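The captain of the Illov handball side says two wins from the group stage were fewer than the squad wanted, but she is not asking for changes.

"We lost one match by a single goal and we gave that one away," she said after training at the Thorlacius hall. "The defense was fine – our passing was slow."

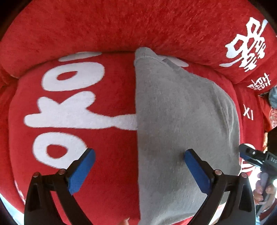

HANDBALL

She has played 135 matches for the club and missed five this season with a knee injury. Her first game back was against Grivow.

"I was tired after ten minutes," she said. "The coach left me on anyway." 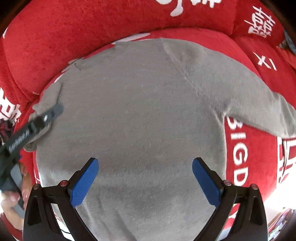 Who do Illov play next?

Hiseck, at home in January. The top four go through to the playoffs.

"They run a lot," the captain said of Hiseck. "We have to get back quicker than we did last time."

Recent stories
Grivow name squad for away trip
Thorlacius hall to get new floor
Hiseck juniors reach final

Last updated: 4:05 p.m.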